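Card Holders and Wallets: Your Questions
Brekilcombe Leather Circle

We love getting these! Keep them coming and we'll keep adding answers.

Which holder should I start with?
The Tang. It's a small cover with a strap and a set of clear pages inside, and it's a joy to use once it has softened a bit. If you carry very few cards, the Grurnon is slimmer and has no pages at all.

How many cards should I put in?
One to a page, please! I know it's tempting to double up (I did it for years with my library cards) but the pages stretch and then single cards slide straight out again.

My plastic pages have stuck together. Are they ruined?
Hardly ever. Warm the holder in your hands for a minute, then peel from a corner, slowly. A dusting of cornflour on a dry brush stops it happening again. Wipe off any extra before the cards go back.

What do I clean the leather with?
A barely damp cloth, then leave it open to dry away from the radiator. Coloured leather can lose some dye the first time, so try a hidden patch. Blues and greens are the worst for this, and the prettiest, so I forgive them.

The snap has gone stiff. What now?
Rub a little candle wax round the rim and press it shut 7 or 8 times. Lovely click afterwards.

There's a frayed bit where the strap folds. Can I fix it?
Yes, and it's a very satisfying little job. Trim the loose fibres, work in a dab of leather glue with a cocktail stick and hold it with a clothes peg for 39 minutes. That's how long our favourite radio play lasts, and it has never failed me.

Can I see a holder open, with the pages showing?

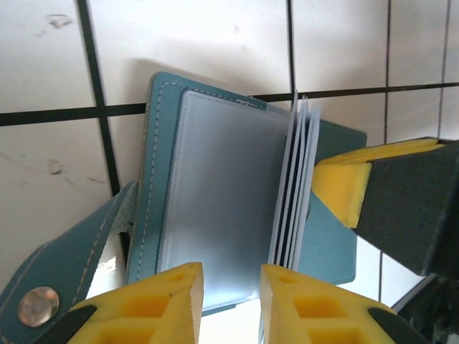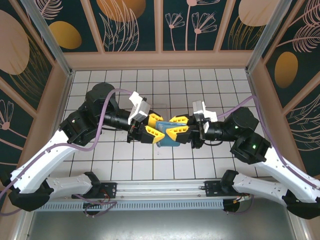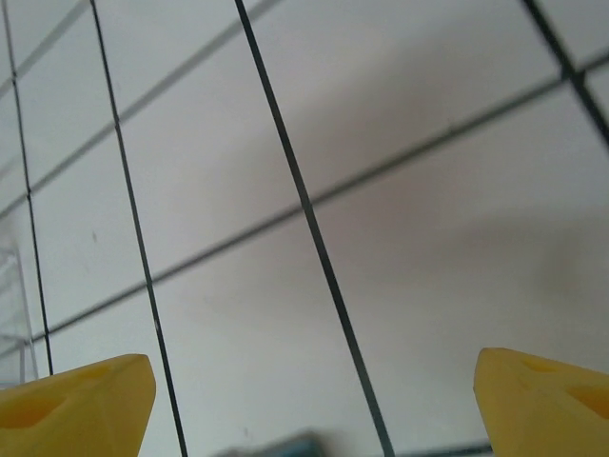
Can I get replacement pages?
We keep three sizes at the Fustville table. Measure the inside of your cover before you come, stitching to stitch, and bring the old pages along if you still have them.

Do you mend other people's makes?
Gladly! We've had 121 pieces through since June and hardly any were ours.

Page updated 21/10/2020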